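Sorting the play food

June 15, 2026

The play food had been living in a shoebox for 7 months, and the lid finally gave out. I used the morning to go through it, and while I was at it I tried the collapsible colander as a fruit bowl.

I got the colander at Gerkby, mostly for the handles. It folds flat enough to go in the drawer under the oven mitts. For sorting I like it better than a box because I can see what's in it without dumping everything out.

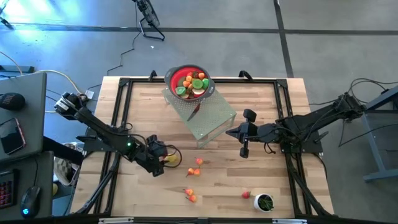
Colander up on the stand, small oranges still on the table.

The little round oranges are the worst part of the set. They roll, and they end up under the couch. I'm thinking of giving them their own bag. Majdi Nseir, who passed this set along to us when his kids outgrew it, kept his in an old sock, and I may end up doing the same.

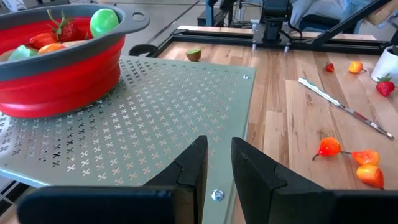

My first plan was to separate fruit from vegetables, and I gave up on that pretty fast. The peppers are what did it, as they get used in every pretend soup along with everything else. One red-orange pepper was already in the colander with the strawberry, and a small red one was still out on the table near the halved kiwi. I've decided they can all live together. The cut pieces go in last so they don't get buried.

I still need a bin with a real lid. Wekberg has one that looks the right size for the shelf, but it was out of stock when I checked. If it isn't back by September I'll get the plain one from Tirken.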